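Drasuvero - RF combiner bench measurements

Hi, and welcome to my pile of combiner data! I'm Anas Matar, and Drasuvero is where I keep the sweeps I've taken on two-way and four-way power combiners over the last couple of years. It began as a folder on my laptop called "new new sweeps" and got big enough that other people kept asking me for copies, so now it has a name and a README.

What's in here

There are 204 sweep files, taken on 18 different units. Most of the units are Bendeck two-way combiners, the connectorized kind with N female on the inputs and 7/16 on the sum port. The rest are Darwish four-way boards that I put into housings myself (so blame me, and not the boards, if the return loss on port 3 looks ugly).

Every sweep is a plain Touchstone file. Two-ways are .s3p, four-ways are .s5p. Port 1 is always the sum port. I know some of you number it last, and I'm sorry, but I started this way and I'm not renaming everything now.

Folders

sweeps/ - the Touchstone files, one subfolder per unit
notes/ - a text file per unit with what I saw on the bench, torque, adapters used, that sort of thing
cal/ - the calibration sets, in case you want to redo the correction yourself
scripts/ - small Python scripts for plotting and for pulling out insertion loss and isolation
docs/ - odds and ends

File names go unit, temperature, run letter. So bdk07_25C_b.s3p is Bendeck unit 7 at room temperature, second run. If there's a letter x at the end, I broke the connection and remade it between runs. Those are handy if you want to see how much of the ripple comes from my connectors (a lot of it, above the middle of the band!).

How I measured

All the sweeps go up to 2000 MHz. Everything was done at low power on a two-port analyzer called Sirnora, with the unused ports terminated, and then stitched together. That means the multiport files are built from several passes, and if you look closely you'll find tiny disagreements between the passes on the older units. I left them in. I'd rather you see them than have me smooth them over.

I calibrated at the start of every session and checked with a short at the end. Sessions where the check had wandered got thrown out, except for unit bdk11, which I only had on loan for an afternoon and couldn't repeat. Treat that one with care.

Known problems

- The dar02 hot runs have a dip near the top of the band. I think it's a cracked solder joint in my housing. Still haven't opened it.
- Phase on the first few Bendeck units was taken with a cable I later retired. Magnitude is fine, phase is so-so.
- bdk04 has no run a. I saved run b on top of it.
- Nothing here tells you about power handling. I don't have the amplifiers or the nerve. Please don't use these files to decide how hard you can drive something.

Using the scripts

You need Python 3 and numpy, plus matplotlib if you want plots. Run plot_unit.py with the unit name and it'll draw insertion loss, isolation and return loss on one page. For insertion loss it takes away the ideal split first (3 dB for two-ways, 6 dB for four-ways), so the number you see is excess loss. If yours doesn't match a datasheet, check that before you email me - it's the thing I get asked the most.

summary.py does the same for the whole set and writes a CSV. It's slow and I haven't gotten around to fixing it.

License and credit

Use it for whatever you like, including paid work. A mention of Drasuvero is nice if you publish. If you've got sweeps of your own on similar parts I'd love to add them, just send the Touchstone files with a short note on your calibration and which port is which.

I plan to add cold runs for the Darwish boards in November, if I can get the chamber to behave.

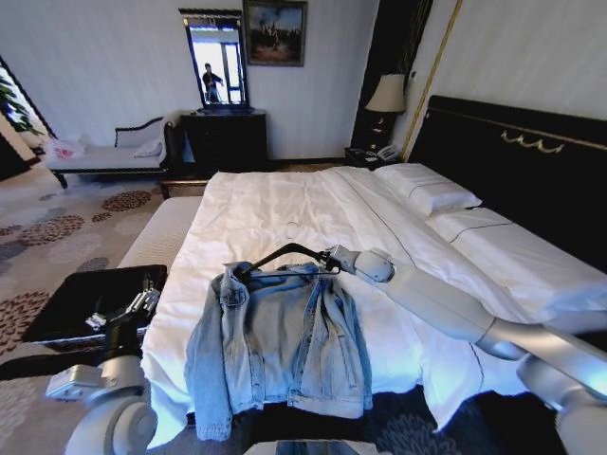
Denim jacket on a hanger, hotel room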